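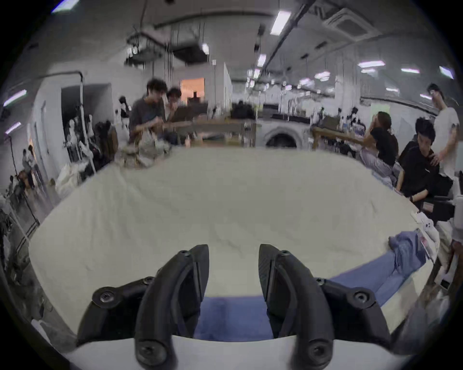
Who teaches the folding robot? So far, we do

Floor News, February 22, 2023
By Saimi Kiiskinen, garment room

You'll have heard by now that the garment room is getting automated. The word has been used in two all-staff emails and on the poster near the lockers, which has since been drawn on. I've spent a good part of this month on the project and I'd like to put down what the work is like, while the emails are still talking about "freeing people up for higher-value tasks" and I'm still waiting to hear which tasks those are.

The project is called Ekport and it's run with Tindden, who supply the equipment and the software. The plan is that a robot learns to pick up a shirt or a pair of jeans from a heap, flatten it and fold it. To learn that, it needs recordings of the job being done. The recordings come from people holding a gripper in each hand and doing the folding with those in place of their fingers. You see two black fingers standing open above the cloth, and a camera on the tool sees the same thing.

So for now the automation consists of a person at a table, folding clothes, slower than they would with bare hands.

I don't say that to be clever. Meinecke, our floor manager, gave us the target at the first briefing: 300 recorded folds per operator per week. Anyone who has done a shift on the folding line knows what 300 garments looks like, and it's an easy day. With the grippers it's a different matter. You can't feel the seam. You can't flick a sleeve out with your little finger. Denim bunches up and stays bunched, and thin cotton slides out just when you think you've got the collar. If you drop it you start that recording again, and the dropped one doesn't count towards your total. I'd like to know who decided that.

The tools themselves are well made, I'll give them that. They've got a strip that glows green and a proper upright handle, and after a day or two you stop thinking about how to hold them. What you do think about is your wrists. We were told to expect "some adjustment". My adjustment lasted until the second week and involved a heat pack every evening. Our old roster rotated people off folding after 70 minutes. The Ekport roster has no rotation in it at all, and when I asked, I was told that the sessions were "not production work" and so the production rules didn't apply.

We are standing at a table, handling clothes, to a quota. I can't see what else to call it.
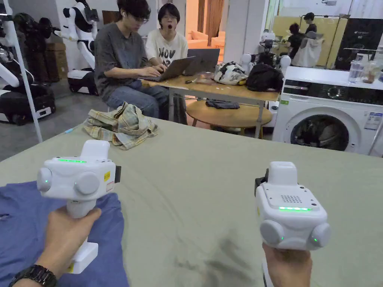 What has changed on the floor

The pace of the room is different. On the line you can have a chat while your hands get on with it. With the grippers up over the table you're watching the cloth the whole time, and whoever's at the laptops on the next table has their own work. A plaid shirt goes to the back, you do the blue thing in front of you, then the shirt comes forward again. We fold the same clothes over and over. There's no customer waiting for any of them, and I found that harder than I thought I would.

Some people like it. A couple of the younger ones on the team are good at it, better than me, and they've picked up a fair bit about how the recordings are checked. If there are going to be jobs in that, they should be offered to them in writing, with a pay grade attached. At the moment it's "exposure to new technology", which my landlord doesn't accept.

What we've asked for

There were 11 of us at the meeting in the lunch room, and we agreed on 3 requests to send up to management at Brustar:

Gripper sessions to be treated as production work, with the same rotation and breaks as the folding line.

Dropped or failed recordings to count towards the weekly total. The time was worked.

A written answer on what happens to the folding roster if Ekport goes ahead as planned in August, including who decides that the robot is good enough and what "good enough" means.

The last one matters most to me. I've asked three times how well the robot folds a shirt today, by itself, from a heap. I've been shown a slide with an arrow going up. I haven't been given a number, and I haven't seen it fold anything.

Maybe it'll be terrific. I'd be happy never to fold another fitted sheet. But if the machine ends up knowing how to do this job, it'll be from watching us do it, and I want that written down somewhere before the recordings are finished.

Meinecke has promised a reply to all three. It'll be printed here in full when it comes. If you've done gripper sessions and have had trouble with your hands or wrists, please fill in an incident form, even if it went away by itself, and drop a copy in my tray.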